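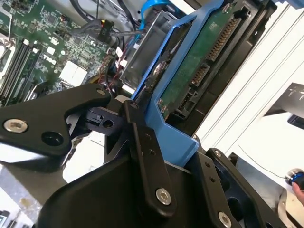

USTECK, March 7, 2023

Lindier wants you to believe its service kit can strip old desktops for parts with one person standing by. The kit is a gripper, a wrist camera and a subscription to the company's task library, and it bolts to an arm you already own. I had it for 5 weeks on a bench at Jadoon, a refurbishing shop, and I'm not sold.

Start with the good part. The gripper is well made. The links are matte black, the hex screws are easy to reach, and the center finger is narrow enough to get inside a Dell tower and press on the low end of a blue drive caddy with the cables still looped behind it. I've used fatter fingers that couldn't get near the drive cage.

Reaching the caddy is one thing. The sales page says "unattended drive removal," and I never felt safe leaving the room. We ran 382 attempts, and almost 2 in every 5 needed a hand from Kamran Rizvi, who does the shop's teardown work and can pull a drive in the time it takes the arm to line up. SATA cables were the usual trouble — the software treats them as scenery until a finger snags one.

Then there's the price. The library costs $556 a month, and the caddy task is sold separately from the memory task. Lindier promised a bundle in October. I'm still waiting for the email.

Zaster sells a plainer gripper with no library at all, and you write your own moves. If you have someone who can do that, I'd look there first. If you don't, ask Lindier for a trial on your own machines, with the cables left in, before you sign anything.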